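The great bedroom sort-out, part one

2022-08-01

I've finally started on the small bedroom! If you've been reading since May you'll know I have been promising this for ages, and every time I opened the door I remembered something very important I had to do in the kitchen. But I had a free morning, a pot of tea and a new roll of bin bags, so in I went.

My rule for any room is to start with the bed. It's the biggest flat thing in there, and once you can see a good stretch of clean sheet the whole job feels possible. I set the timer on my phone for 90 minutes, put the radio on and shoved all the bedding and clothes over to one side so I had somewhere to work. Pillows, cushions, blankets, a navy something-to-wear with a little print on it that I'd been hunting for since the trip to Lulluseck — all in one glorious heap!

Then I moved on to the soft toys. I do love them, and I'm not one of those people who can be brisk about a plush rabbit. So I have a system. Each one gets a moment on the bed by itself, away from the pile, and I decide there and then. If it's staying, it goes on the shelf. If it's going, it goes in the bin with the black liner, and when the liner is full I tie it up and take it down to the swap shop on Lockwood Road. They wash everything and pass it on to families, and they were so pleased with the last lot.

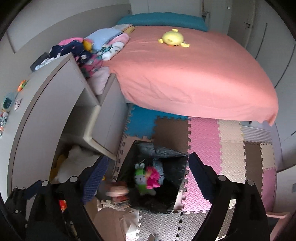

The salmon sheet, by the way, is my best buy of the year. I got it at the Jaltard market for 8 pounds, and it goes so well with the long teal pillow that I've gone off the idea of white bedding altogether. Every colour looks cheerful against it, even a heap of crumpled washing.

I didn't get as far as the desk. It has collected all sorts of tiny bits and pieces (figurines, trinkets, goodness knows what) and they need an afternoon of their own, with a few little boxes and a damp cloth. My neighbour swears by egg boxes for that sort of thing and I'm dying to try it.

Next time, then: the desk, and the drawer I can't quite shut. If you've got a clever way of storing spare pillowcases, please tell me in the comments — I have 13 of them and only two pillows that fit!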